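Malommont Publishes Shared-Table Guidelines for Two-Armed Robots, Asks Everyone to Please Label Their Cables

FOR RELEASE IN APRIL

Malommont, the test and practice group for bench-scale robotics, today released the first edition of its Shared-Table Guidelines, a set of 12 rules for anyone who runs two robot arms over one tabletop. The document is free to download and fits on four sheets of paper if the reader has good eyesight.

The guidelines cover handovers between arms, the laying out of objects, cable routing, stopping and restarting, and what a lab should write down before claiming that a robot can do something. They are voluntary. Malommont has no power to fine anyone and has checked.

"Large industrial cells have good standards, and people follow them, partly out of fear," said Tuulikki Juntunen, who edited the text. "A pair of small arms moving a spoon has mostly had habits. Some of the habits are excellent. A few of them are written on tape stuck to a monitor."

Work on the rules began when Malommont and the software firm Briltetti compared their logs of the same household-object task and found they could agree on very little, including what counted as a drop. Briltetti had been scoring an object as dropped once it touched the table. Malommont had been scoring it as dropped once an operator sighed. The two teams then reviewed 489 handover attempts together and threw out 157 of them, the starting layout having gone unrecorded. Those discarded attempts are the reason Rule 1 is Rule 1.

Rule 1 asks that the layout of the table be recorded before the arms move, from a fixed viewpoint and from each camera the system uses. Rule 4 deals with handovers. The giving arm keeps its grip until the receiving arm has closed its own, and the operator logs both moments. Rule 5 asks that objects be ordinary, varied and replaceable. Cups, bowls, utensils and boxes are encouraged. Custom blocks machined to match the gripper exactly are permitted, provided the report admits to them in the first paragraph.

Rule 7, on cables, went through more drafts than any other. It now says that loose cable should be kept out of the shared reach of the arms, and that both ends should carry a label. An earlier version ran to a page and a half and used the word "spaghetti," which was removed at the request of the Italian translator.

"I argued for the long version," said Uriel Figueroa, who leads bench testing at Briltetti. "I have spent whole afternoons finding out which black cable was the black cable. The short version is better, but I want it known that I suffered for it." 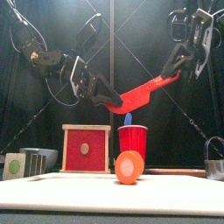
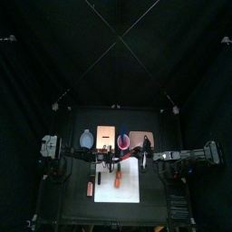
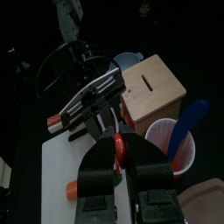

Two-arm work with household objects, seen from three viewpoints. First picture: both grippers on one red utensil, the kind of shared hold covered by Rule 4.

The section on stopping is deliberately dull. Rule 8 says each arm must be able to stop without the other arm's permission. Rule 9 says that when one arm stops during a shared hold, the other stops too and keeps its grip. Rule 10 says that a person who reaches over the table first stops both arms, even if the person is only going to be a second, and even if the person wrote the software.

"Rule 10 is aimed at me," said Tapio Vuorinen, a controls engineer at Malommont. "I was shown the draft with my name in it. We compromised on 'the person.'"

Reporting takes up the last two rules. A lab that publishes a success rate under the guidelines must give the number of attempts, say who reset the table between them, and state how often a human stepped in. Rule 12 adds that video shown at normal speed should be labeled as such, and video shown faster should be labeled in letters at least as large as the company logo. Reviewers described this as the only rule likely to need enforcement.

Three groups tried out the draft before release. At Partanen, a maker of small grippers, the layout rule added about 12 minutes to the first session and much less to later ones, after staff gave up arranging objects by memory. Hertta Suominen, who ran the trial there, reported that the written handover rule settled one long-running dispute in the lab and opened two new ones, both of a higher quality.

Cilier, a shared project that collects records of tabletop tasks, will ask contributors to note which of the rules they followed. Full compliance isn't required. "We would sooner have a form with four honest boxes ticked than a form with all of them ticked in the same pen stroke," said Sirkka Kinnunen, project lead at Cilier.

The first edition leaves several matters open. It does not set a force limit for soft objects, on which the authors could not agree, and it says little about mobile bases. Liquids are covered by a single sentence, which reads, "Not yet." A second edition is planned once the first 1000 attempts logged under the guidelines have been reviewed.

Comments are welcome from labs, schools and suppliers through the form on the Malommont website. Comments on Rule 7 should be kept to one page.

About Malommont
Malommont tests small robotic systems and publishes working practices for the people who use them. It does not sell robots, although it has been asked to take several back.

Press contact
Tuulikki Juntunen, Editor, Shared-Table Guidelines, Malommont. Calls are answered until 4 p.m.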